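Re: [grippers] pads again, and the marker cube that wandered
December 20, 2019

On the Stovstead list, someone wrote:
> We swapped the rubber on the left hand unit and now the jaws close
> fine but the tracking is off by a finger width. Cube looks straight
> to us. Do you re-register after every pad change or only when
> something looks wrong? The Gevport notes say "as required", thanks
> very much Gevport.

"As required" is my favorite service interval. My car is on it too.

We re-register after every pad change. The pads don't touch the cube, but the person changing the pads does, usually while hunting for the screw they dropped. A bracket can lean a fair bit and still look straight if you are the one who leaned it. Put a square against it before you trust your eyes.

My order of work on the Broduvska pair goes like this. Power off, fingers open, old rubber out. Wipe the seat with a dry cloth and keep solvent away from it. Press the new rubber in from the middle toward the ends. Then check the cube bracket, and only then plug anything back in.
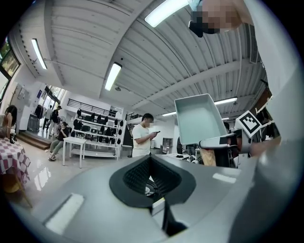 For the first test I like a plain tray. It's light, it has a thin rim, and it shows slip right away if the rubber isn't seated. Pick it up by the edge, tilt it, hold for a slow count of 36, put it down. If the rim creeps, take the rubber out and start again. Swearing at it has been tried.

Do this at the taped table, so you have a fixed outline to compare the tracking against. Keep the cables on the floor and behind you. I have a log entry from early December that reads, in full, "stepped on it." 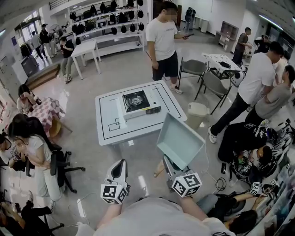

Tray test at the taped table, one marker cube per gripper.

Your finger width sounds like the bracket to me. Before you take it apart, look at the offset file. Ours had 212 where the other unit had 392, and we spent an afternoon blaming the rubber. Somebody had pasted the right hand values into the left. I was in the building that day and will say no more.

After the tray I go to something with a taper, because flat things forgive you.

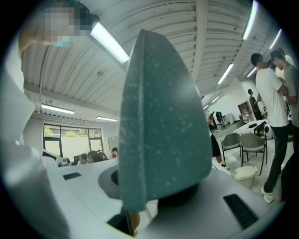
Look at the ribbed pad after each hard grip. When the ribs start to polish, that pad is done, whatever the hour count says. We get some 35 sessions out of one. The Van der Merwe replacements fit, but you have to trim the corners, and they are sold in packs that contain one fewer than you need.

Send me your offset file if the square says the bracket is fine. Both hands, please, and label which is which.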